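Filed under: Robotics / Kit & Budgets
14 shares · 3 comments

README: towel-bench-costs

Planning notes for the cloth-folding benches, kept next to the spreadsheet so the numbers have some company.
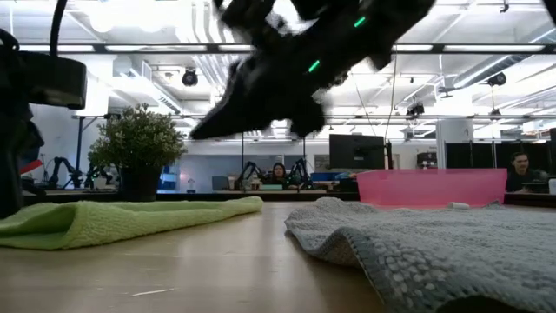 Bench with the green and grey-blue towels out, more arms on the benches behind.

Hello! I'm Nafula, and I look after the buying for the towel work. This folder holds the budget sheet, the quotes and my running grumbles about both. If you're planning a similar set-up, help yourself to any of it (the prices are what we were quoted, so yours will differ).

What's in the folder

- budget.csv: one row per item, with supplier, unit price and who asked for it
- quotes/: the PDFs from Irkon and Braltier
- wishlist.md: things people want, no promises made

How we plan a bench

We budget by the bench, and each one gets two arms. I started out costing by the arm and it was a mess, as the tabletop, clamps, cables and bins kept dropping off the list. Now a bench goes in as a single block and I can see straight away what another one would do to the total.

The next order is for 4 arms, so two new benches. Irkon came in cheaper on the arms themselves, but Braltier includes spare finger pads and a longer warranty, and after last year's repair bills I'm leaning their way. Yu-ting Chung has asked for both to quote again in October with delivery shown separately, please!

The small stuff

I've set aside 300 pounds for cloths and bins. That sounds like a lot of towels, I know! But we want different weaves and thicknesses – plush microfibre and waffle textures at the very least – and they go through the wash a lot. We buy from Mfinanga in packs of 80 and share them out between projects. Plastic bins come from wherever is cheapest that week.

Things I'd do differently

Order spare cables with the arms. Ordering them later meant paying delivery all over again, and I'm still cross about it. Also check bench depth before you buy tabletops (ours came from Zokico and the returns form is no fun at all).

Still to sort

- lighting: no line in the budget yet
- a spare gripper, shared or one per bench?
- storage for clean towels

Changes to the sheet go through me or Yu-ting. I update it on Thursday afternoons, so anything sent after lunch waits for the following week.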